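Home | Course outline | Handouts | Reading list | Contact

Small Packaging, Everyday Food — Handout 4: Snack wrappers and how they close

Welcome back! Last time we did cartons and jars, and I promised that the flimsy stuff would be more fun. It is. A snack wrapper weighs next to nothing and most of us tear it open without a glance, yet there is a whole set of decisions folded into it: what you can see, where the print goes, how the ends are shut, where your thumb is supposed to go. By the end of this unit I want you to be unable to eat a cookie in peace.

Bring a handful of wrapped snacks to the workshop, unopened if you can bear it. Mixed kinds, please, and mixed sizes. Last year we had 358 wrappers on the long table by the end (I'm told the Wakia wafer bars were popular) and the best discussions came from the odd ones that somebody had dug out of a coat pocket.

1. Words we'll be using

Flow wrap: a single web of film formed into a tube around the product, sealed along its length and then across both ends. Most single bars and cookies come this way.

Fin seal: the long seam, where the two inside faces of the film meet and stand up like a little fin. It is usually folded flat against the back.

End seal or crimp: the pressed band at either end, ridged by the sealing jaws. Run a fingernail across it and you can hear the ridges!

Serration: the zigzag cut along the outer edge. Each point gives a tear somewhere to start.

Window: any part of the pack left unprinted so that the food shows through. Some packs have a small shaped window, others leave almost the whole body clear and put color only on the ends.

2. Clear or covered?

Start with the choice I find most interesting. A maker who leaves the film clear is letting the food do the selling, and the food had better look good. Round, even cookies in a neat column are ideal for this. The stack makes its own pattern and you can tell straight away what you're getting. Anything that crumbles, sweats or goes dull is a harder case, and you'll often find it behind a printed or metallic film with a picture of itself on the outside (looking its very best, naturally).

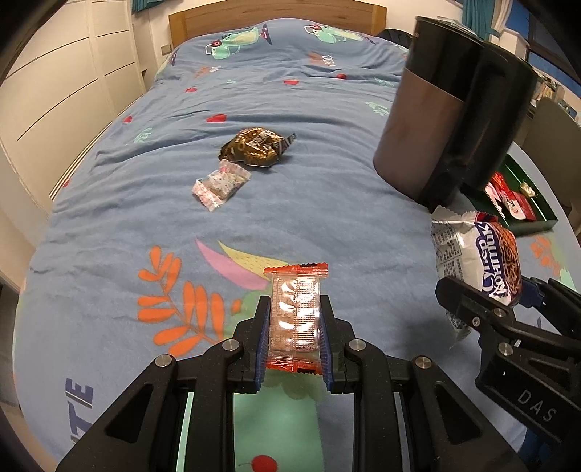 Page last changed: January, 4:20 pm

Compare the two ends of that argument. The little pouch of pale round cookies or wafers keeps its orange-red color to the crimped ends and lets the middle stay clear, so the stack is the design. The crinkled white foil bag goes the other way: black text, a blue-and-white label with the name in Cyrillic letters, and a printed chocolate-coated cookie to tell you what kind of treat it is. Read "Супер Контик" aloud if you can; the first word is simply "super," and I love how far one short word travels. Then look at the dark brown glossy wrapper and the small clear packet in front of it, and ask which you could recognize from across a room.

3. What the film has to do

Dry cookies and wafers go soft when they take up moisture from the air, so the film needs to hold moisture back. Chocolate and anything with a lot of fat also suffers from light and oxygen, which is where metallized films come in: a very thin layer of metal on plastic, shiny and good at blocking both. People call all of it "foil." True foil keeps a crease when you fold it, while metallized plastic tends to spring open again. Try it with your empties — it's a lovely quick test, though not a perfect one, as laminated packs can behave like either.

Dorian Jacquet, who taught this unit before me, used to hand out his collection of Gaillard wrappers for the crease test. They are getting rather tired now, so please use your own.

4. Workshop task

Work in pairs. Choose one clear pack and one fully printed pack.

a) Find every seal before you open anything. Sketch the pack flat, as if you had unrolled it.
b) Open the pack slowly from one end. Note where the tear begins and whether it runs straight or wanders.
c) Carefully undo the long seam and lay the film out. Measure the width in millimeters. (A film 70 mm wide makes a much slimmer bar than you'd expect, because the seam and both sides of the tube come out of it.)
d) Write 20 words on the front of the pack, for somebody who has never seen the product. Twenty exactly! It's harder than it sounds.
e) Eat the evidence, if you're happy with the ingredients. Check the label first for allergies, and ask your partner too.

5. Reading before next time

Chapter 3 of the Clakmont workbook, on sealing jaws, and the short Skandard leaflet on reading a pack label. Gaspard Bailly will be joining us with a bag of twist-wrapped candies, and he has strong opinions about twist wraps, so come ready to argue.

1,213 views | 20 comments | Share

This site uses cookies to remember your settings. Accept | Manage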